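4.3 Arranging artificial stems in a glass vase

Applies to the Vilus mixed bouquet and the Lirton single stems. The leaflet in the box promises a "florist finish in moments". Allow longer than that, and treat the picture on the lid with some suspicion.

1. Clear the table and put the vase where you can reach it from both sides.

2. Open out every stem by hand. The leaflet says they "relax naturally" overnight. Ours had not by the next morning, nor by the one after.

3. Start with the roses, the palest ones near the top and middle. Tuck the salmon-pink blooms between them, then let the green tips poke up above.

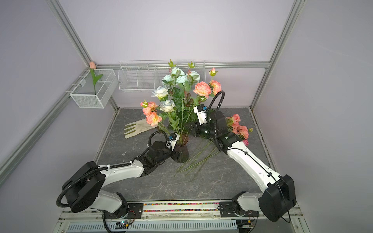
4. Keep spare sprays and loose green stems flat on the table until the main bunch stands up by itself. Add a spare only if you can see a gap. Most people add too many.

Note: A single tulip looks better kept apart, upright in a wire basket. Rohani Chin, who revised this section in May, disagrees and puts hers in with the roses.

CAUTION: Do not force a thick stem past thin ones. The 43 cm stems are sold as "snap-proof" — we would not test that.

4.4 Checking the stems against the glass

1. Look low down, between the stalks. Clear or tinted glass hides very little, and crossed stems show far more than they do in a dark vase.

2. Decide whether the crossing bothers you. If it does, lift out the thinnest stem first and put it back closer to the broadest one.

3. Turn the leaves outwards. They cover a good deal, though not as much as the leaflet claims.
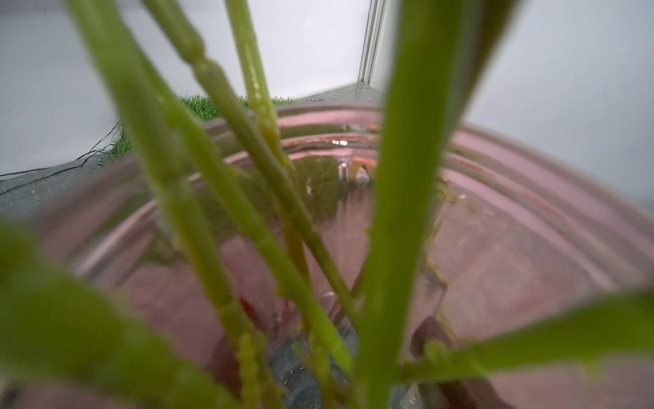

Fig. 3. Knobbly thin stems beside a broad stalk, with pink-tinted glass and dark grey stones behind.

4. Stop there. Further fiddling rarely helps.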